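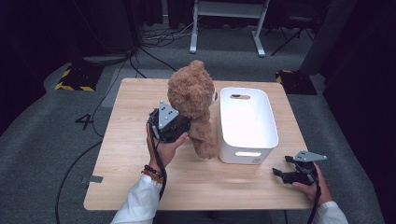 Bimanual collection with hand-held grippers: a plush bear is held in the left gripper beside an open white bin.

Stoletness (data collection method)

By Gebhard Zwahlen. Last revised in March

Stoletness is a method for recording two-handed manipulation demonstrations without a robot present. An operator holds one gripper in each hand and performs a task directly, and the recorded motion is later used to train a control policy for a two-arm robot. The method was first described by Balthasar Frei as a replacement for joint-level teleoperation, which he considered too slow for work with soft objects.

Equipment

Each gripper is a hand-held unit with two opposing fingers. A flat triangular plate carrying small markers is mounted on top, and its pose is tracked by fixed cameras around the work area. The plate sits above the fingers so that the operator's hand does not cover it during a normal grasp. Finger opening is measured separately and sent over a cable along with the timing signal. A head-mounted camera supplies the operator's view.

Procedure

Tasks are recorded at numbered stations, each with a table and a small set of objects. An episode starts with both grippers clear of the objects and ends when they are clear again. In the container task, the operator lifts a soft toy with one gripper and places it in a bin; the other gripper may steady the bin or stay idle. Idle motion is kept in the record – early versions trimmed it, and the resulting policies moved the unused arm in an erratic way.

Episodes in which a plate is lost to the cameras for more than 3 seconds are discarded. Shorter gaps are filled by interpolation.

Results

The first release held 4,000 episodes, of which 795 involved plush or cloth objects. Frei trained a separate policy for each object class and found that 300 episodes were enough for rigid items. Plush objects needed more. Most failures came from grasps that closed on the outer pile and slipped during the lift – a fault that finger opening alone did not reveal.

Limitations

The method records no contact force. Operators can also reach wrist angles that a given robot arm cannot, and such episodes must be filtered before training.

Related articles
Clovix (pose filter)
Baumgartner retargeting
Kadex episode format
Marker plate calibration

Contact the editors | Copyright and reuse | Back to top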